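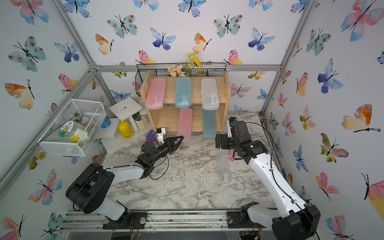 Research > Automation > Interviews

Box by box: gathering demonstrations for a two-arm learning system

09/10/2021
Print this page | E-mail this article
14 shares | 6 comments

Valentin Zwahlen records examples for a living. His group at Truver, a small firm that builds training sets for manipulation, has spent its recent months on a single family of tasks: taking thin plastic boxes off a shelf, and putting them back, with two arms inside a small enclosure. The resulting set is called Hatetano. Its first release holds 784 accepted episodes.

The enclosure is built from aluminum rail, with butterfly wallpaper on three sides and a marble-patterned floor. The boxes are translucent, in pink, blue and clear, and stand upright on a two-tier wooden shelf.

"Translucent plastic is a poor target for depth sensing," Zwahlen said. "You get holes in the depth map and you get whatever is behind the box. We decided early that the policy would work from color images only. That puts the burden on the examples."

Each arm carries a small camera near the gripper. Zwahlen considers these the main source of information in the last part of a reach, when the fingers start to hide the box from any outside view. The two wrist streams are stored with joint positions and gripper opening, all on one clock. Early recordings used separate clocks and had to be thrown out.

"The offset was small, but the policy learned it," he said. "It closed the gripper late, every time, by the same amount. We looked for a hardware fault for 2 weeks before anyone plotted the timestamps."

The background is busy on purpose. Besides the shelf there are artificial flowers, a stool, a yellow bottle, a planter and a wire mesh basket on the left wall. Garba Shehu, who writes the collection protocol, said the first enclosure had plain gray panels and no objects apart from the boxes.

"The policy trained on gray panels scored well on gray panels," Shehu said. "We moved one chair into the background and it failed. After that we changed the walls and the clutter on a schedule. The operator does not choose. The sheet says which wallpaper, which objects and which start poses."

An episode begins with both grippers open and the arms in a start pose drawn from the sheet. The operator moves a pair of leader arms, and the arms in the enclosure follow. The instruction is read aloud and saved as text. A typical one names a color, a shelf level and a side. The episode ends when the box is released and both arms have backed off. Operators change after 7 sessions in the same layout, so that one person's habits do not dominate.

Habits remain a problem all the same. Shehu compared recordings from two operators on the same instruction and found that one always approached the box from the outer edge, while the other came in from above and turned the wrist late. Both methods worked. A policy trained on the mix sometimes began one and finished the other.

"We did not ban either approach," he said. "We labeled them. There is a field for approach direction, filled in after the session by a second person. Training can use the field or ignore it."

Boxes that have fallen flat on the floor get their own category. A box standing on a shelf offers two sides to the fingers. A box lying flat offers very little, and the usual solution is to press one end with the first arm and lift the other end with the second. Zwahlen said these episodes take longer to record and are rejected more often, and that he would not remove them.

"Anything the arms do near a shelf will sooner or later put a box on the floor. If the set contains only clean picks, the policy has no example of recovery. It reaches for the shelf again and finds nothing."

Rejected episodes are kept, with a reason code. There are 6 codes, covering dropped frames, a wrong box, contact with the wall, a timeout, a missing instruction and operator error. The last is used less than it was. Review of the February recordings showed that many episodes under that code contained a slip followed by a successful second attempt, and those were moved to the accepted set with the slip marked.

Playback and review run in Gikach, the group's own viewer, which shows both wrist streams beside the joint traces. Reviewers step through at reduced speed and mark the moment of contact and the moment of release. Shehu would like the marks to be automatic. Motor current gives a usable signal for heavy objects, he said, but an empty plastic box hardly registers.

Asked what the set lacks, Zwahlen named lighting. Every session so far has used the same overhead panels. A second enclosure, called Nnaji, is being fitted with lamps that can be dimmed from the protocol sheet. It will use the same rail spacing and the same arm mounts, so that episodes from both can be trained on together without conversion.

Neither man would give a success rate for the trained policy. Shehu said the test layouts were still being changed and that a figure from last month would not be comparable with one from this month.

Print this page | E-mail this article
Comments (6)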